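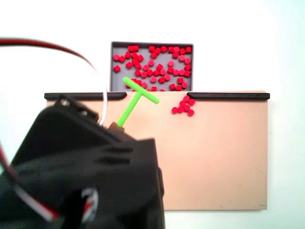

Ticket summary

Reference: 394
Site: Testmont Community Centre, ground floor
Service: Room booking and door access
Opened: 30 December 2023
Priority: 2
Status: Closed, with one follow-up action

Reported fault

The centre reported that hirers with a confirmed booking for the Mukow Room were unable to open the door with the code sent to them by email. The keypad showed a red light and the door remained locked. Reception staff opened the room with the master key on each occasion. Codes for the main hall and the Söderlund Room were accepted as normal.

The centre further stated that the fault affected the afternoon games session and the evening language class. The morning hire on the same date was not affected.

Initial checks

The keypad was inspected by reception staff under telephone guidance from the service desk. The battery level was shown as good. The keypad accepted the staff code and the master code without delay. A physical fault in the lock was therefore considered unlikely.

The booking record was then examined. Both bookings were marked as confirmed and paid, and a code had been issued for each. The codes in the emails matched those held in the booking system. They did not appear in the list stored on the door controller.

The link between the booking system and the controller was tested and found to be working. A test booking for the Söderlund Room reached the controller at once. The same test for the Mukow Room did not.

Cause

The Mukow Room had been renamed in the booking system shortly before the ticket was opened. It was formerly listed as the Fundach Room. The door controller still held the earlier name and rejected any new code sent under the later one. Codes issued before the change remained valid, and this accounts for the morning hire being able to enter without difficulty.

The room name was changed by a member of centre staff with the correct permissions. The booking system gave no warning that the name was also used by the door controller – this has been recorded as a fault in the system and not as an error by the centre.

Action taken

The room name was corrected on the door controller and the controller was restarted outside opening hours. All codes for future bookings of the room were sent again. Hirers who had already received an email were not issued with a new code, as the original codes became valid once the names matched.

The centre was asked to test 2 codes at the door, one from an existing booking and one from a new booking. Both were accepted. The ticket was then held open for 48 hours in case of further reports. None was received.

Advice to the centre

Room names should not be changed in the booking system until the service desk has been informed. Requests should be sent through the support form, giving the old name, the new name and the date on which the change is to take effect. The door controller will be updated at the same time.

Where a hirer reports that a code has been refused, reception staff should check the booking date and start time before opening the room with the master key. Codes become active fifteen minutes before the start of the hire and will be refused if entered earlier. Use of the master key should be noted in the daily log as usual.

Follow-up

A warning message is to be added to the room settings page. The change has been passed to the development team and is planned for January. The centre will be notified by email when it is in place. Refund requests arising from the late start of the language class are a matter for the centre's bookings office and are not covered by this ticket.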